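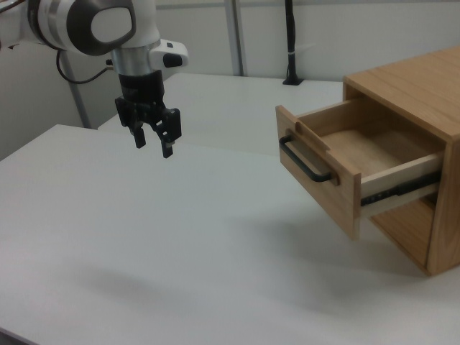

Issue 96, page 9

5 min read

Can a machine shut a drawer yet? At Vilden, the answer depends on the drawer. The test piece is a light oak cabinet with a black U-shaped handle, and the arm works it with a two-finger gripper.

Ylva Boström ran 200 attempts at opening and closing it in January. The arm missed the handle in 9 of them. "Pulling is the easy part," she says. "Finding the handle after the cabinet has been bumped is harder."

Romain Brunet, who fits kitchens for Marchal, is not worried about his job. A full drawer pulls differently from an empty one – and most people's are full.

Boström wants to try cutlery next.

Related
Who folds the towels at Baminis?
Zurument and the slow dishwasher
Eugénie Guérin on shop-floor sweepers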